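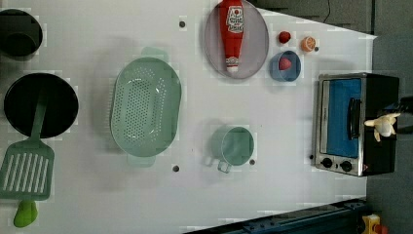 Re: Open day, manipulation bench

Vilhjálmur Hallgrímsson wrote:
> Will the Arberg bench run during the open day? My group has
> 30 minutes and would like to see the toaster oven task.

Yes. The kitchen bench runs 3 times, first slot after the Clarkero talk. The layout stays as it is now – toy oven on the right next to the gripper, plate and bowl mid-table, cookware to the left. Please stay off the cable on the floor side.

Each run is capped at 600 seconds. Logs go on the Avano share in September.

Baldursdóttir lab, bench desk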